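# Capítulo 7. Tareas domésticas y de taller: estado de la cuestión

Los capítulos anteriores han tratado la cinemática del brazo, el control de fuerza y la planificación de trayectorias como problemas separados. En una tarea real aparecen juntos, y casi siempre acompañados de un cuarto problema: la percepción de superficies y objetos que nadie ha preparado para el robot. Este capítulo examina hasta qué punto las máquinas actuales pueden realizar tareas de hogar y de pequeño taller, con qué fiabilidad y en qué condiciones.

Conviene fijar primero el vocabulario. Llamaremos *tarea* a una secuencia completa con un estado final verificable (la mesa recogida, las piezas clasificadas) y *primitiva* a cada acción elemental que la compone: aproximar, cerrar, levantar, transportar, depositar. Una tasa de éxito solo tiene sentido si se indica a cuál de los dos niveles se refiere.

## 7.1. Fiabilidad por primitiva y fiabilidad por tarea

Supóngase que un sistema ejecuta cada primitiva con una probabilidad de éxito del 97 %. Si los fallos son independientes y no hay recuperación, una tarea de *n* primitivas se completa con probabilidad

P = 0,97ⁿ

Para *n* = 30, P vale aproximadamente 0,40. Para *n* = 60, cae a 0,16. Recoger una cocina después de comer supera con facilidad la segunda cifra. De ahí que una demostración breve y una jornada de trabajo den impresiones tan distintas del mismo equipo.

La hipótesis de independencia es discutible. Un error de calibración afecta a todas las primitivas posteriores, mientras que un supervisor capaz de detectar el fallo y repetir la acción eleva P de forma notable. El problema 7.4 pide recalcular ambos casos permitiendo un único reintento por primitiva.

## 7.2. Entorno estructurado y entorno doméstico

En la planta de Zendinik, dedicada a herrajes para mobiliario, una célula alimenta piezas a una prensa desde hace años sin visión artificial. Las piezas llegan en bandejas con alojamientos mecanizados y la incertidumbre de posición es inferior a la holgura de la pinza. El mérito corresponde en buena parte a la bandeja.

El taller de Bùi, que repara sillas por encargo, ofrece el caso contrario. Cada silla es distinta, los tornillos aparecen sueltos sobre el banco y las herramientas cambian de sitio. Rachid Ait Ali estudió allí la viabilidad de automatizar el despeje del banco y desglosó la operación en primitivas. Su informe recomienda mantener el trabajo manual y limitar la automatización al atornillado en plantilla.

Entre ambos extremos se sitúan productos como Prolance, un brazo de sobremesa que admite tareas cortas con un catálogo cerrado de objetos. El manual exige una distancia mínima de 90 cm entre la base y cualquier zona de paso, requisito que excluye muchas cocinas.

## 7.3. La superficie de apoyo

Los textos introductorios suelen representar la mesa como un plano ideal. Para el sistema de visión es una fuente de error por dos motivos:

- **Brillos.** Un acabado satinado o brillante refleja las luminarias. El reflejo puede segmentarse como objeto, y además se desplaza sobre la superficie cuando lo hace la cámara.
- **Textura.** Las vetas de la madera producen bordes de bajo contraste, curvos y a veces cerrados, que un detector de contornos puede confundir con la silueta de una pieza plana.

Debe considerarse también el estado de los dedos. Un recubrimiento de agarre levantado en el borde altera la geometría de contacto, y el modelo CAD de la pinza deja de ser una referencia suficiente para objetos finos.

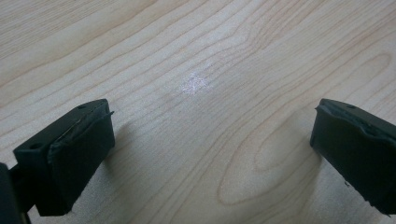 ## 7.4. Criterios de evaluación

Una evaluación útil para el comprador o el ingeniero de planta ha de declarar, como mínimo, los siguientes datos:

1. Número de intentos y criterio de éxito, definido antes del ensayo.
2. Intervenciones humanas, incluidas las reposiciones de objetos entre intentos.
3. Tiempo de ciclo, comparado con el de un operario sin prisa.
4. Condiciones de iluminación y material de la superficie.
5. Comportamiento ante el caso vacío: qué hace el sistema si no hay nada que recoger.

El quinto punto se omite con frecuencia. En los ensayos de aceptación de Nuvico se incluye como prueba eliminatoria: un intento de agarre sobre la mesa desnuda invalida la serie completa. El apartado 7.5 desarrolla el protocolo y define la tasa de falsos agarres.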